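Moving the allotment plan indoors

I have had the plot at Griffiths Lane for two years now, and this July I finally decided to redraw the beds. The old layout came with the plot. It had one long bed down the middle and a path on each side, so half the ground was being walked on. Potatoes did well enough. The beans did not, as they sat in the shade of the shed until almost noon.
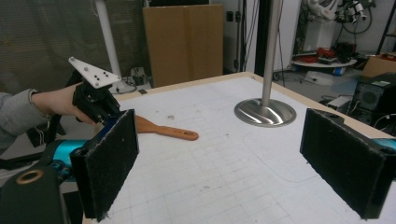
Eckhard Dreßler has the plot next to mine and told me to measure everything before moving any soil. It took most of a Wednesday evening. The plot is 23 paces long, and the far end slopes more than I thought. I have ordered 400 litres of compost, which should cover the two new beds by the shed. The rest can wait until autumn. 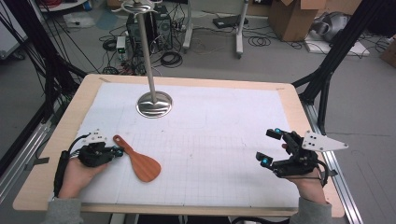

Beans will go along the south fence this time, with the onions in front. I tried planning this on the backs of envelopes last year and the beds never came out the right shape. A big sheet with a faint grid of small squares, taped down at the corners on a wooden table, is much easier to work on. I draw in pencil and let one square stand for a hand's width of soil. The shed goes on first, then the water butt, then the paths.

Next job is the edging. Fulgencio Contreras has some old scaffold boards he wants rid of, and I am collecting them at the weekend if the van starts.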